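# Can it work the microwave yet?

Morenike Akpan asked me on Monday whether a robot arm could do her kitchen chores by winter. My answer was no, with a footnote. The footnote has grown, so I'm putting it up as a post.

The arms themselves are fine. Anything sold for light shop-floor work in the last few years can lift a plate and put it back to within a couple of millimetres. Stovik has had one loading trays at the Kuvville plant since May, and the only stoppages I've logged were grease on the conveyor sensor. But a tray line is a fixed pose, a known part and a guard fence. A kitchen has none of those.

My test chore is dull on purpose: turn a microwave's rotary knob to a set angle and let go. I trained a small policy on 1044 simulated episodes and ran it 30 times with the start pose shifted a little each time. It finished 16. Of the failures, most were the fingers closing on the rim of the knob instead of the grip bar, then slipping as the wrist rolled. A few went to the wrong knob altogether, which I put down to two near-identical dials stacked on one panel. A person reads the labels. The policy had no labels to read.

I tried the obvious fixes. Slower approach: no change. Softer contact in the simulator: worse. Adding 15 degrees of random tilt to the approach angle in training helped with the slipping and did nothing for the mix-ups.

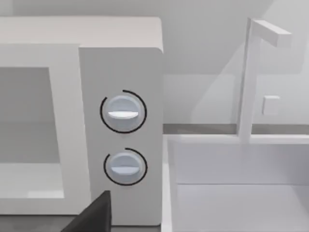 *Simulated kitchen: two dials on the microwave panel, sink alongside, gripper finger at lower left.*

Next is a proper colour cue on the target knob, which is cheating, but I want to know how much of the error is perception. Nwachukwu's fork of the Rerninus planner has a contact check I'd like to borrow as well - it rejects any grasp where only one finger is loaded.

As for Morenike's kitchen, I told her to keep doing the dishes. The wiping-down question can wait until the knob numbers are better.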